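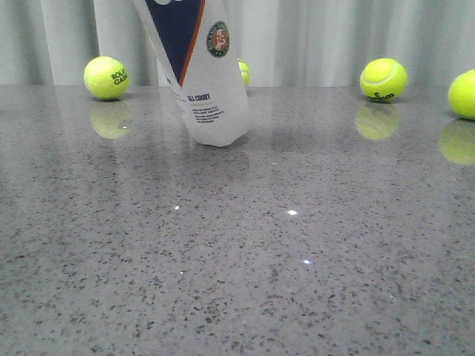 Section 5. Recording a task by hand-over-hand teaching and by remote control

Read Section 3 (Stops and limits) before you start. You will need the Tirkari arm mounted and powered, the teaching handle, the remote control unit, and a computer with Pavlović Recorder installed. One person can do everything in this section, but the first few sessions go faster with two.

5.1 Choosing the objects

Start with things that are light and cheap and that you have several of. Tennis balls in their plastic package make a good first set. The balls roll if the gripper touches them off center, and the package bends when it is squeezed, so a single session gives you both a rigid approach and a soft grip to practice.

Printed logos and lettering do not need to be covered or turned away. Leave them facing however they land. If every recording has the print on the same side, the arm may learn to look for the print.

Note: Glossy surfaces are allowed. A polished stone countertop throws back the color of a tennis ball directly underneath it, and overhead lights leave small bright spots between the objects. Keep the lights the same within one set of recordings, then change them for the next set.

5.2 Preparing the workspace

1. Clear the surface of anything that is not part of the task.

2. Hang a plain curtain or sheet behind the work surface. Pale gray or white is fine, and folds do not matter. Patterned cloth is not recommended.

3. Set the fixed camera beside or above the surface. Tighten both clamps.

4. Open the Camera tab and check that the working area fills most of the view. Objects that sit partly outside the picture are acceptable at the start of a recording, provided the arm can reach them.

5. Press Save View. If the camera is bumped later, press Compare View and move the camera until the two outlines match.

Caution: Do not move the camera while a recording is open. The recording will be kept, but it will be marked Unmatched and left out of training.

5.3 Teaching by hand

Use this method for slow tasks and for any task where the grip matters more than the path.

1. Fit the teaching handle to the wrist plate and turn the collar until it clicks.

2. Press and hold the gray button on the handle. The arm goes slack. Support its weight with your other hand for the first second.

3. Move the arm to the start position and let go of the button. The arm locks.

4. In the Recorder window, type a task name. Use plain words and keep the same wording every time: "put one ball in the package" is a different task from "put ball in package" as far as the software is concerned.

5. Press Record. Wait for the tone.

6. Hold the gray button again and guide the arm through the task. Open and close the gripper with the thumb wheel.

7. When the task is finished, return to the start position, let go of the button and press Stop.

8. Choose Keep or Discard. Discarded recordings cannot be brought back.

Caution: Keep your fingers behind the handle guard. The thumb wheel closes the gripper even when the arm is slack.

A recording stops by itself after 300 seconds. If your task takes longer than that, split it in two and give each half its own name.

5.4 Teaching by remote control

Use this method when your hands would block the camera, or when the task crosses a wide part of the surface.

1. Remove the teaching handle. The remote will not pair while the handle is fitted.

2. Switch on the remote and wait for the light to turn steady green.

3. Set the speed dial to Low.

4. Squeeze the trigger halfway to take control of the arm. A full squeeze closes the gripper.

5. Press Record on the remote, carry out the task, and press it again to stop.

6. Choose Keep or Discard as in 5.3.

Note: If the delay shown in the corner of the Recorder window goes above 200 ms, stop and move the receiver closer to the remote. Recordings made with a long delay show the gripper closing late, and the arm will copy this.

5.5 How many recordings to make

Make at least 39 kept recordings before the first training run. After every 10, change the layout: move the package, spread the balls out or push them together, put one ball behind the package so it is mostly hidden. Do not tidy the objects into a neat line each time.

Mistakes are worth keeping if you corrected them. A ball that slips, is picked up again and ends in the right place is a Keep. A ball that rolls off the surface is a Discard – stop the recording before you go after it.

5.6 Mixing the two methods

Hand-taught and remote recordings may be used for the same task, but record them in separate sets. Ankica Atanasov at the Brustley workshop suggests starting by hand, training once, and then using the remote to fill in the layouts the arm gets wrong. The Adstead settings file, supplied with software released in August or later, has a separate weight for each set. Leave both weights at their default for the first run.

5.7 Ending a session

1. Return the arm to the rest position.

2. Press Close Set and wait for the file check to finish.

3. Switch off the remote, then the arm.

If the file check reports a gap, go to Section 8.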